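Comparing two controllers for a two-arm button sorting cell
Student project report, Robotics Design Unit
Reading time: 16 min

Authors: Catalina Palma, Ignacio Oyelaran
Supervisor: Hazel Schumacher
Bench support: Darnell Fitzsimmons

Summary

We compared two motion controllers, Momov and Kastero, on a tabletop cell with two arms and two-finger grippers. The task was to pick industrial push-button switches from a plate, present them above the table, and place them in a bin. Kastero had fewer dropped parts. Momov was faster on clean picks but reacted badly to cable drag on the wrist. We recommend Kastero for the next group, with changes to the cable routing and to the plate fixing described in section 6.

1. Background

The unit inherited the cell from last year's group, whose report covered arm calibration and the choice of table height. They left open the question of which controller to keep. Both were installed and both ran the factory demo, but neither had been tested on parts with an awkward shape.

Push-button switches were chosen as the test part for three reasons. They are cheap, the laboratory already had a drawer of them, and they do not have one obvious grasp. The cap is round and smooth, the body is narrower than the cap, and the contact block at the back moves the centre of mass away from where the fingers would like to close. A switch lying on its side will also roll a little when touched, until the block stops it.

Špela Ionescu's earlier work in the unit on small connectors suggested that most failures in this kind of task happen between closing the fingers and the first few centimetres of lift. We designed the logging around that window.

2. Equipment

Both arms were mounted at opposite ends of a white table and faced inward. Each carried a two-finger parallel gripper. Finger travel was limited in software so that the two sides behaved the same way.

The controllers were swapped between sessions and never run together. Momov plans the whole path before the arm moves and then follows it closely. Kastero replans during the motion and accepts a small tracking error in exchange. The operator interface was Sedeo for both, so that the person at the desk saw the same screen and used the same stop key.

A head-height camera looked down on the table and recorded every trial. Its view was used for labelling failures afterwards and was not fed to either controller. Part positions were entered by hand from a printed grid, which was removed before each trial started.

3. Method

A trial began with a switch on one of the round plates and ended when the part was released over the bin or when the operator pressed stop. The sequence had four stages: approach, close, lift and present, place. In the present stage the part was held up near the far side of the table for a pause, so that the grasp could be judged from the video.

Each controller was given 18 sessions. Sessions were kept short because the wrist motors warmed up and we did not want temperature to become a hidden variable. Two sessions, one for each controller, were thrown out after the table was bumped, leaving 16 pairs that could be compared.

The order of controllers was decided by coin toss at the start of each day. The same person loaded the parts within a session. Speed was capped at the same value for both controllers, and gripping force was set once and left alone.

We sorted failures into these groups:

- missed grasp (fingers closed with nothing between them)
- slip on lift
- slip while presenting
- contact between the arms
- contact with the bin or a plate
- operator stop for any other reason

A part that rotated in the fingers but stayed held was not counted as a failure. It was noted in a separate column, as it matters for anyone who wants to add an insertion step later.

4. Results

The log file held about 1000 labelled events once duplicates were removed. An event is a single stage of a single trial, so this figure should not be read as the number of picks.

Missed grasps were similar for the two controllers and depended mainly on how carefully the part position had been entered. When Ignacio repeated the entries for one session using a finer grid, the misses nearly disappeared under both.

Slip on lift separated them. Momov begins its lift at the planned acceleration whatever the load is doing, and parts held by the cap tended to swing and then work loose. Kastero eased into the lift. The difference was largest when the contact block hung below the fingers and smallest when the fingers closed on the body.

Contact between the arms occurred under Kastero only. Its replanning considers the other arm's current position but not its next move, and when both grippers were near the middle of the table the clearance became very small. All of these contacts were light, and none required recalibration.

Contact with the bin came from the left arm, which has to pass over the bin to reach the middle. With the forearm low, the clearance to the rim was poor. Raising the elbow solved this in Kastero with one parameter. In Momov the same change meant rebuilding the path library, and it took most of a Tuesday.

Cycle time on successful trials favoured Momov in every pair. The margin was steady but small, and it was cancelled out once the time spent resetting dropped parts was included.

5. Discussion

The cable on the right wrist affected the results more than we expected. It hangs in a loop at the side of the table, and in some poses it pulls on the wrist as the arm extends. Momov corrected for the pull with short, sharp motions that could be heard from the desk. Kastero let the wrist drift and recovered later. Neither response is good. A fair test of the controllers would remove the pull first, and our figures for slip while presenting should be treated with caution for that reason.

The plates were a compromise. Translucent plates are light and easy to wipe down, but they slide when a finger touches the edge. The concentric ridges on the yellow one helped to keep a switch from rolling.

We also tried the Kwofie fingertip pads for one afternoon. They gripped the caps well but left the part stuck to one finger on release, and we went back to the standard tips. No Kwofie trials are included in the comparison.

The main weakness of the study is that one of us labelled all the failures. Catalina relabelled a single session without seeing the first set of labels, and the two sets disagreed mostly on whether a part had slipped or had only rotated. A clearer rule is needed here, perhaps based on the angle of the cap.

6. Recommendations

Keep Kastero as the default controller. Add a keep-out zone in the middle of the table that only one arm may enter at a time. Move the right wrist cable to an overhead support. Fix the plates to the table with removable tape. Enter part positions on the finer grid. Momov should stay installed for work where the part is rigidly held and the path does not change.

7. Bench views

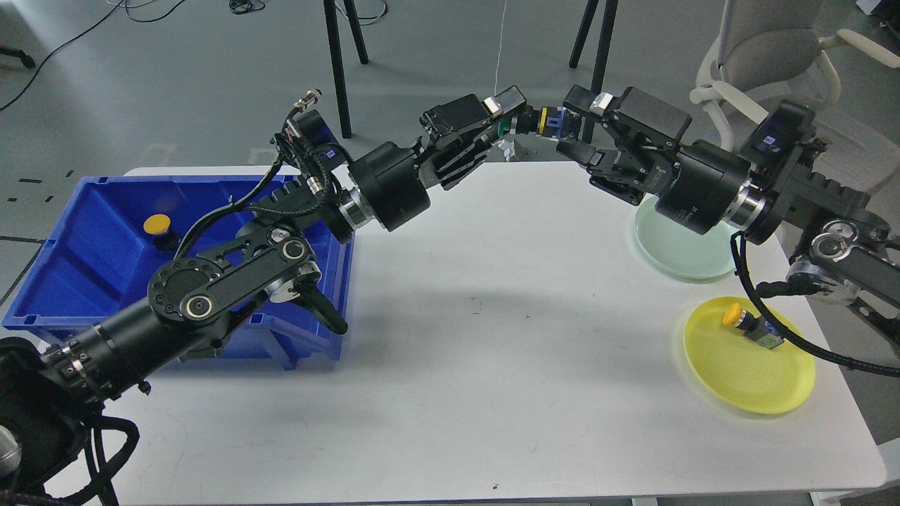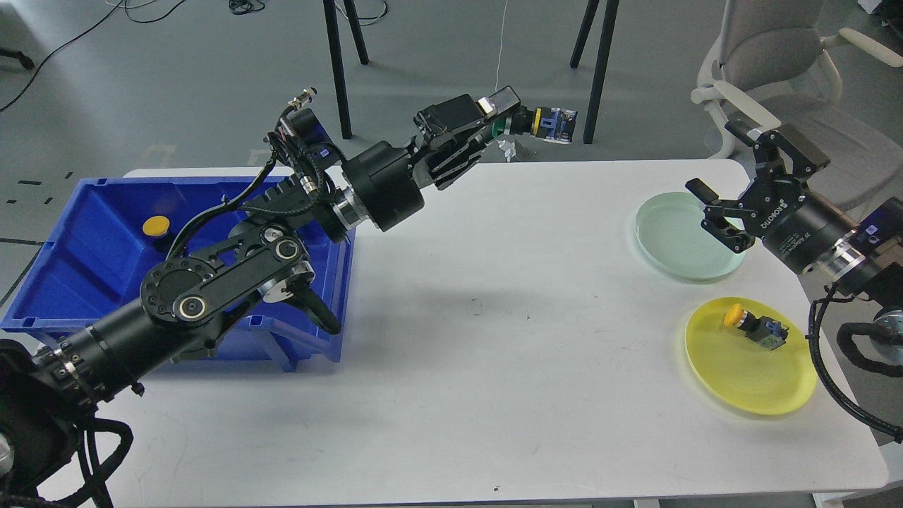

Figure 1. The two-arm cell, both views, with the blue bin at left and the round plates at right. In the second view a switch is at the tip of the left gripper.

8. Acknowledgements

We thank Darnell Fitzsimmons for machining the base adaptors and for the loan of his torque wrench, and Hazel Schumacher for comments on two drafts. The label sheets and the raw log are stored in the unit's shared folder under the cell name.

Related reports

Calibrating a pair of facing arms on a shared table
Grasping small connectors with parallel fingers
Sedeo operator screens: notes for new users
Cable supports for wrist-mounted tools

Contact the Robotics Design Unit | Copyright the authors | Back to top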